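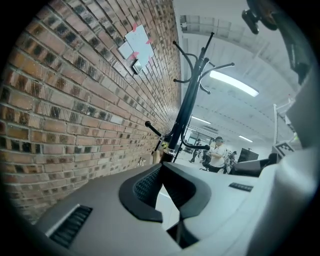

I will defend the coat rack to anybody who'll listen. Not hooks screwed into the wall, a real standing rack, the kind with curly arms and knobs on the ends that catches your sleeve when you walk by too fast. My friend Analyn Dalisay thinks they're clutter. She put in a closet with sliding doors and now every guest at her place ends up dumping a jacket on the bed anyway (I have dug through that pile at midnight, it's awful!).

A closet asks you to find a hanger. A rack just takes your coat. I paid $35 for mine, black metal, and it's outlasted two couches and a very expensive bench I talked myself into for $200.

And please, stand it by a brick wall if you've got one. Thin dark metal looks great against all that rough red and brown, even with nothing hanging on it, which at my house happens maybe one week in August.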